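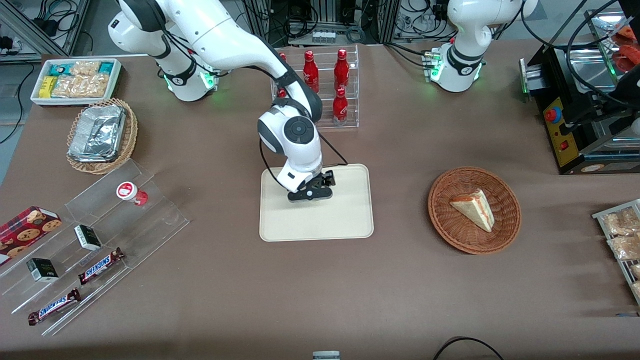 Notebook / Field & Mail

December, 7:40 am

OK, the Ornside mail test is back and I'm so glad we held out for the split! Quick recap for anyone picking this up cold: two versions of the same card for the county clerk race, same list, same drop day. Version A led with the candidate's bio. Version B led with the early voting hours and put her name underneath. 3,000 of A, 3,000 of B.

Callbacks to the number on the card: A got 50, B got 152. I checked the log twice and then had Melina Kourkoulas check it, and she got the same totals (she also found two spots where the night shift had written the card code in the wrong column, fixed now).

I love this result. People in a clerk race mostly don't know what a clerk does, and a card that answers a question they already have gets kept on the fridge. That's my guess, anyway. Melina thinks it's the bigger type on B, and she may be right, the hours are set huge. We changed two things at once there, dumb, my fault.

Things to sort out before the next drop:

Cultus precincts got their cards a day behind the rest. Both versions, so the comparison should hold, but ask the mail house.

Callbacks aren't votes. Match the callers against the voter file once the county posts it. Until then don't let anybody put B in a pitch deck.

Run a version C: bio first, big type. If C beats A by a lot, Melina wins and I buy lunch.

Ofori script for the phones is too long. Callers want the hours and the address, then they're happy to chat. Move the "can we count on you" line to the end.

11:15 am. Talked to the printer, C can go on the same stock as B. Proof by tonight. Also loaded the call log into Meltuda so the school board team can look at it, under "clerk mail, raw." Please don't sort the sheet without making a copy first!!

Still need: return address for C, new card code (not another one ending in 7, they look like 1s in the log).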